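Skolley Robotics Club: simulation project gallery

Spring term work from the simulation group, put together by Áine Gilmartin. Page last updated 9 March 2025. 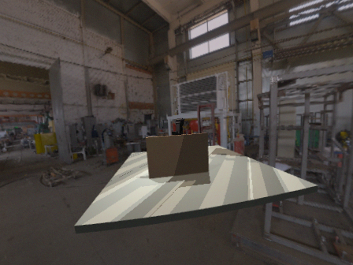

The group has been working since January on a simulated arm that has to deal with a box standing on a table. Everything on this page was done on the club computers. We do not have a full-size arm at Skolley, and the two small kits we own are kept for the younger members, so the simulator is where most of the older ones now do their practice.

The rest of this page is notes from the project, in the order we did things. Members who missed a session can use it to catch up. Parents are welcome to read it too, although some of it will only make sense if you have seen the program running.

The workshop

The background is a ready-made factory model. We tried a plain grey room first and it ran faster, but the group wanted to work in something that looked like a workshop, and a busy background is a fairer test for anyone writing the vision part. The table and the box were added on top of it. None of the machinery in the background moves or can be bumped into, so please do not spend time trying to make the arm reach it.

The table

The table is a flat top with no legs. It is fixed in position in the settings file, so it does not need anything to hold it up. Two members offered to model some legs and may do so once the main task is finished. The stripes on the surface are a texture. If you change the size of the table, the stripes stretch with it, and you will need to set the scale again by hand.

The box

The box is plain brown and starts each run upright. The arm can end up hidden behind it, depending on where the view is set. This caused a lot of trouble in the first few weeks, when members were judging their runs by eye and could not see what the gripper was doing. You can move the view with the arrow keys between runs. Please put it back to the saved position before you log off.

The task

The arm starts behind the box. It has to close on the box, lift it clear of the table and set it down again without knocking it over. A run ends when the box is back on the table or when the time runs out. Each program gets 100 runs, with the box turned to a slightly different angle every time, and the score is the number of clean runs. The start angles come from a list. We all use list number 1407 so that the scores can be compared.

Scores so far

The Trình program was the first to finish a full set. It is slow and careful, and it stops before the lift to check its grip. Flimia was written by the other half of the group and moves a good deal faster. It drops the box more often, mostly when the box starts at a sharp angle. The scores are on the sheet by the door and will go up here when both programs have been run again on the new version of the simulator. Scores from the old version do not count, as the friction setting was wrong.

Saving your work

Save your program in your own folder and write the date and your initials in the first line. The shared folder has 121 files in it already and several have the same name. Files without initials will be moved to the folder marked "unsorted". Do not edit the settings file in the shared folder. Make a copy and edit that.

Nirkham meeting

We are taking both programs to the joint meeting at Nirkham. Each club will run its programs on the host's computers, so they need to work from a memory stick with nothing else installed. Áine will check this with each half of the group beforehand. Members who want to come need to return the green form.

New members

The simulation group is open to anyone who has finished the beginners' course. You do not need a computer at home. Come to the computer room at the usual time and ask for a login.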